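**From the reading room, 22/12/2024**

Hello again, dear readers, and thank you to everyone who squeezed into the back room at Wedora for our last book swap of the year. I had been worried about the weather (and the parking, which gets worse every winter), but people kept coming through the door with their tote bags, and by the time Tracey Lockwood put the kettle on for the second time we had run out of chairs.

The mystery table went first, as it always does. Debashish Uddin brought 13 paperbacks he had been meaning to part with ever since he moved, then went home with almost as many, which I suspect his wife will have something to say about. Wing-yan Fung talked us through the long family novel she has been reading since July — she has two chapters left and is putting them off — and several of you asked me afterward for the title, so it is pinned up by the coat hooks.

We also finished the 1,000-piece puzzle, except for one bit of sky that may be under the radiator. If you took it home in a pocket, please bring it back!

In the new year we turn to short stories. Svend Kárason has picked two for the first meeting, both old favorites of his, and copies are in the basket by the door. Please take only one set per household for now, and pass it along when you are done.
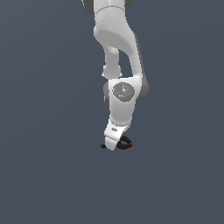

*White arm and gripper on blue-gray, computer rendering.*

Soup as usual afterward, and Rezaul Seneviratne has promised his lentil one again. Bring a bowl if you can, as ours are down to the chipped ones.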